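oltum-align

Wrist camera alignment and episode tooling for two-arm tabletop rigs. Maintained at Trerard. Used on the Mendilside bench and for the Huet recordings.

What it does

oltum-align takes the image stream from each wrist camera, matches it to joint states, and writes one episode folder per run. It also produces masks for the parts of the arm that the camera always sees, so a policy or detector can ignore them.

Current release: 7
Episodes in the bench set: 1067
Held out for testing: 2 per task
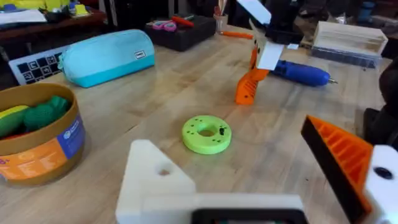

Self-masking runs before any object detection. The default mask is a fixed polygon per camera, drawn once and stored with the mount settings. It should cover the white bracket and housing along the bottom of the view, plus the orange ribbed finger on the right. The other arm is left unmasked on purpose — its finger has the same ribs and color, and an early color-based mask removed both. If you reprint a bracket or change a finger, redraw the polygon and run the mask check again.

Detection

The ring detector looks for the lime-green disc by color, then fits two circles, outer edge and central opening. Rotation about the vertical axis comes from the small dark peg beside the opening. If the peg is hidden, the detector returns position only and sets yaw_valid to false. Other green objects can pass the color step, including toys in the round container at the left of the bench. These are rejected by the circle fit, but you can also set a workspace limit in bench.yaml.

Planning treats everything that isn't the target as an obstacle with a flat 3000 ms timeout. After that the planner gives up and both arms hold position.

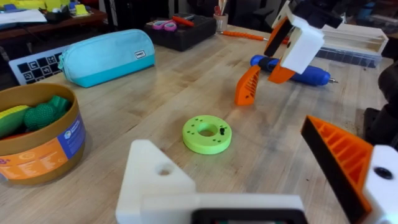 Known issues

Yaw jumps between frames when glare falls near the peg. Raise the smoothing value or drop those frames.

Camera clocks drift on long runs. Restart the recorder between tasks.

The mask check does not report a missing polygon file — it loads an empty mask and continues. Fix planned for September.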